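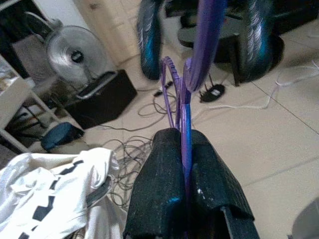
Coiling and storing flat cables

Flat cable keeps its shape best when it is wound in wide, even turns with no twist in the run. The method below suits any soft flat cable, including the purple one shown. Allow 2 minutes per cable.

What you need

Hook-and-loop tie, 200 mm long
Adhesive label
Storage box or shelf compartment. The Nenby insert is 387 mm wide inside and fits a standard 400 mm bay.

Step 1. Unplug both ends. Never pull on the cable itself; grip the plug.

Step 2. Hold the cable up by one end and let the rest hang. Run it between finger and thumb from top to bottom. Any twist will travel down and drop out at the free end.

Step 3. Open out loops before winding. A loop pulled tight becomes a crease, and a crease in flat cable does not come out.

Step 4. Lay the first turn flat on a table, 200 mm across. Place each further turn directly on the last, same face upwards.

Step 5. Leave a tail the length of your hand. Fasten the tie across the turns, not over the plugs. It should slide with light pressure.

Step 6. Label the tail with the length and the device it belongs to.

Step 7. Store coils flat. Dark cables heaped in a low shelf compartment are hard to tell apart, so put these in first and keep coloured ones on top.

Gridetti dividers can be cut down with scissors if the box is shallow. Check ties once a year and replace any that no longer grip.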